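Notes for the Senorley table talk – slot starts 6:30 p.m., keep it loose

Open with the drawer. Ask who has a kitchen drawer full of odd chopsticks (hands will go up!). Mine came from takeout bags, gifts and two house moves. Tell them about Tiina Rautiainen's drawer in Skistdale, more than 100 sticks and no system at all.

Then the cloth. I love a loud plaid under small, thin things – pinks, dark greens, orange and yellow stripes, the whole lot. Say why I never match sticks on a bare white counter: too dull, and I quit halfway.

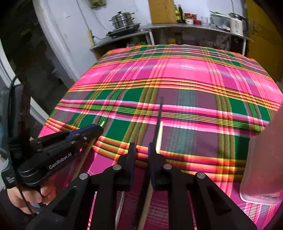 Pale wood and black on the plaid cloth.

PAUSE for questions about wood. Noura Moussa will want to talk oil, so give her a minute.

Next, how I pair. Start with color, then go to the thick ends, where the bands and rings are. Black sticks are the sneaky ones! Two can look like twins until you turn them under a lamp. Stand them on the table and check the length too. Pass the mixed bundle down the front row and let people have a go.
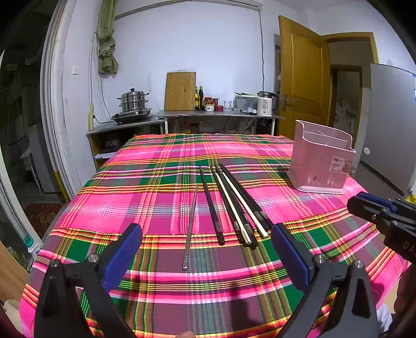 Metal ones get their own moment. They're slippery, they're a bit heavy, and I adore them for cold noodles. A single metal stick with no partner still earns its keep at my house – I use it to poke holes for seeds.

Wood singles: plant labels, stirring paint, testing cake. Eero Kemppainen ties his tomatoes to them and swears by it.

Finish by sending everyone to the big bowl at the back to find a pair to take home. Remind them to give the cups back to Heikki.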